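1月27日 工坊笔记:双臂车,腕部相机与瓷砖

上午的计划是把左腕的相机支架打印出来,装上,拍一张漂亮的照片发群里。到中午,Baptiste工坊那台打印机把支架的前半截打成了一团面条,后半截干脆没打。喷嘴温度我没动过,料也是上次那卷,打印机显然有自己的想法。我把面条剥下来放进废料盒,跟上回那团作伴。

硬件动不了,只好回去伺候仿真。厨房场景还是Dikach那一套,机身模型是我们自己的,质量参数按上个月称的填,电池仓那块是估的,所以重心也是估的。先记在这里,省得以后有人(我)翻着参数表说“原来我们测过”。

今天要查的是老毛病:手腕相机做视觉定位,只要面前是那堵瓷砖墙,位姿就开始横着跳。跳的距离很有规律,正好一块砖的间距。特征匹配器看见一个深蓝色的小方块,很高兴,再看隔壁那个,一模一样,更高兴了。匹配数报出来457,分数漂亮得可以裱起来,结果整个位姿错了一格。内点率高并不代表它知道自己在哪儿,只代表它错得很团结。 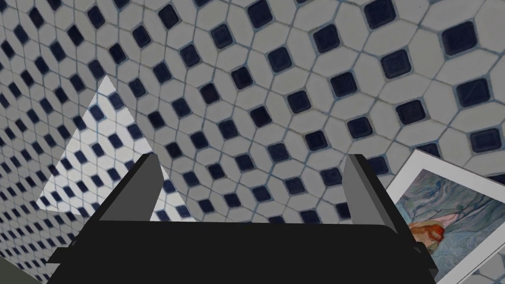
试过的办法,按顺序记:

一,把比值检验的阈值调严。重复纹理的点基本全被扔了,剩下的又不够解位姿,于是从“自信地错”变成“谦虚地不知道”。我个人觉得算进步,规划器不同意,直接罢工。

二,用轮速计给先验,限制搜索范围在半块砖以内。仿真里立竿见影,但仿真里的轮子不打滑。工坊的地面刷过漆,轮子一加速就打滑,这个先验到了实车上能信几分,等实车能走了再说。

三,给画框之类不重复的东西加权。Tamsin Mbeki提的,我当时说太土了。下午跑下来,效果最好。土就土吧。缺点也明摆着:夹爪一低头,画就出视野,又只剩瓷砖。所以权重要跟二合着用,画在的时候校正,画不在的时候靠轮子撑着。撑多久合适还没扫参数。

顺手换了匹配器的随机种子又跑了一遍,横跳照旧,位置也照旧,至少毛病是可以复现的。可复现的毛病是好毛病,我在这个工坊学到的就这一句。

接下来折腾挂杆。目标动作本来很朴素:右手沿着台面上方伸过去,碰到钩子之前停住。碰撞模型用的是凸包,问题就出在这里。钩子是弯的,凸包把弯里的空当全填实了,规划器眼里那就是一颗颗实心疙瘩,绕得老远。换成凸分解以后,钩子终于有了洞,规划时间也跟着翻上去,喝口茶回来它还在想。
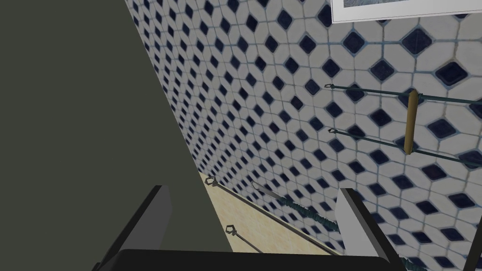 折中方案:离得远用凸包,指尖进到300毫米以内再切换到细模型。切换的那一瞬间轨迹会抖一下,因为两套模型对“碰上了”的看法不一样。加了一段过渡,抖动小了,没消失。Tamsin看了曲线,说像我开车。

夹爪那边也有一笔账。Illine的驱动默认上电先全开再归零,仿真里无所谓,四周都是空气;实物装在支架上,全开的时候指背离相机线只剩一点点。上次那根线的外皮就是这么磨花的。我在启动脚本里加了一句先只开一半,注释写得比代码长。哪位同事要删这句,请先去看看那根线。

Viretti的关节电机到了一箱,外包装上有个鞋印,里面倒没事。空载转了一圈,声音正常。法兰孔位和图纸差一点,螺丝能进去,但要按对角顺序慢慢拧,硬拧会把第一颗吃歪。总共14颗,我拧到一半去接了个电话,回来忘了拧到哪颗,全松了重来。下次拿记号笔点一下。

傍晚把底盘开进过道,测两条胳膊收着的时候够不够宽。数字上是够的。数字上总是够的。问题是右臂往前伸的时候肘会往外拐,而我那份宽度表里压根没把肘算进去,只算了肩。离右边的木板太近,规划器给出的第一条路线是把整台车往左挪,挪完左边又告急。最后的办法是限制右肘的外展角,再让底盘走慢些。丑,但是能过。
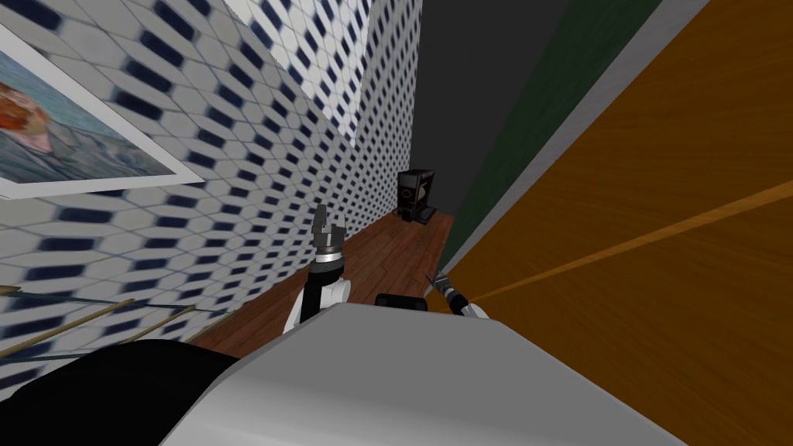

过道里,机身视角。尽头地上是咖啡机。

过道这段顺便暴露了一个坐标系的错:左右臂的基座变换里有一个符号是反的,两边对称的时候看不出来,一旦只动一只手,底盘补偿就往反方向走。查了2小时,改了一个减号。提交说明我写的是“改进底盘补偿”,Tamsin让我改成“修了自己写的错”。改了。

没弄完的:

- 支架重打。先调平,再换一卷料,两件事分开做,不然又不知道是谁的功劳。
- 画框加权的衰减时间,扫一遍。
- 细模型切换那一下的抖动,看看能不能在速度低的时候再切。
- 宽度表把肘补进去,顺便查还有没有别的关节也被我忘了。
- 电池仓称重。秤在隔壁木工那边,借的时候记得把锯末吹干净。
- 相机线换新的,走线从指背改到腕下。

实车上墙测试原先说五月,我看还是写五月,先不改,改了就真要往后拖了。瓷砖可以先买几块贴在板子上,花纹越重复越好,专挑让匹配器难受的买。建材店的人问我铺多大面积,我说一块板,他沉默了一会儿,问我要不要送货。

最近的笔记
底盘轮毂打滑,换胶圈之后
Illine夹爪归零失败的几种姿势
急停按钮装在了够不着的地方
Dikach厨房场景导入记录
线束重做(第三版)
Viretti电机选型,以及我为什么后悔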